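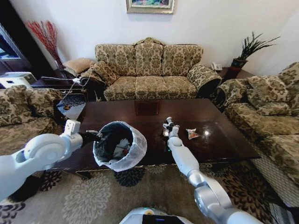
Travcombe Residences
Household Guidance for Residents and Housekeeping Staff
Section 4: Sitting Rooms and Shared Lounges

Clearing and Caring for the Coffee Table

The coffee table receives more daily use than any other surface in a sitting room and is usually the first thing a visitor notices. The following guidance applies to all furnished apartments and to the shared lounges on the ground floor. Residents who have brought their own furniture are welcome to follow it as well.

Removing litter

Snack wrappers, used tissues and paper scraps should be cleared before any dusting or polishing begins. Bring the bin to the table. Carrying loose wrappers across the room leads to crumbs on the rug, and crumbs pressed into a patterned rug are easily missed until the next vacuuming.

A small tabletop or bedside bin is suitable for this task. It should be held beside or just over the edge of the table and should not be set down on a polished top, as grit on the base will mark the finish. Wrappers that contained chocolate or anything oily should be folded inward before they are dropped in.

Lining a small bin

Use a thin liner slightly larger than the bin. Open it fully, press it down to the base, and fold the rim outward over the top edge on all sides. A liner that has not been folded over tends to slip down under the first handful of paper. If the liner is too wide, gather the extra material at one side and tie it in a loose knot outside the bin.

Small bins in shared lounges are emptied at 4 p.m. and again at closing. Food waste should go to the kitchen bin at all times.

Dusting dark polished wood

Dark, glossy finishes show dust, fingerprints and cloth marks more readily than pale ones. Work in daylight if possible, standing so that the window is reflected in the surface. Smears that cannot be seen from directly above will show in the reflection.

Remove trays, placemats and ornaments first. Lift each item; do not slide it. Wipe the whole top with a dry, soft cotton cloth, following the grain from one end to the other. For sticky spots, dampen a corner of the cloth with plain water, wring it well, wipe the spot and dry it at once.

Spray polish should be applied to the cloth and never directly to the table. Overspray on a rug leaves a dull patch that attracts soil. Polishing every 2 months is sufficient for most tables. More frequent use produces a cloudy film, which may be removed with a barely damp cloth and a good deal of patience.

Crumbs on upholstery

Damask and other woven fabrics hold crumbs along the seams and beneath the seat cushions. Where cushions are removable, take them out and vacuum the base with the narrow nozzle. Use the soft brush attachment on the fabric itself, at low suction. Throw pillows should be shaken outdoors or over a bathtub.

Carved wooden trim along the back of a sofa should be dusted with a clean, dry paintbrush. Polish must not be used there. It will run into the carving and may stain the fabric below.

Rugs beneath tables

Vacuum the area under the table last, after the top and the seating have been finished. Heavy tables should be moved by two people. Table legs leave dents in the pile, and a shift of an inch or so at each seasonal cleaning will help the pile recover.

Side tables, telephones and plants

Wipe the telephone handset with a lightly dampened cloth. Potted plants on wooden side tables require a saucer with a raised lip and a felt pad beneath it. Check under the saucer whenever the plant is watered. Long, spiky leaves may be wiped from the base toward the tip, supporting the leaf from below with the other hand. Tall vases of decorative branches should be dusted with a cool hair dryer on its lowest setting.

Supplies

Cotton cloths, small liners and felt pads are available from the housekeeping store, Room 141, during office hours. Residents may take up to 4 cloths at a time and are asked to return soiled ones to the marked hamper.

Questions about damaged finishes or stained upholstery should be directed to Dzintra Vanags, Housekeeping Office, extension 69. Please do not attempt to repair scratches with wax sticks or furniture markers before the piece has been inspected.

Guidance reviewed each April.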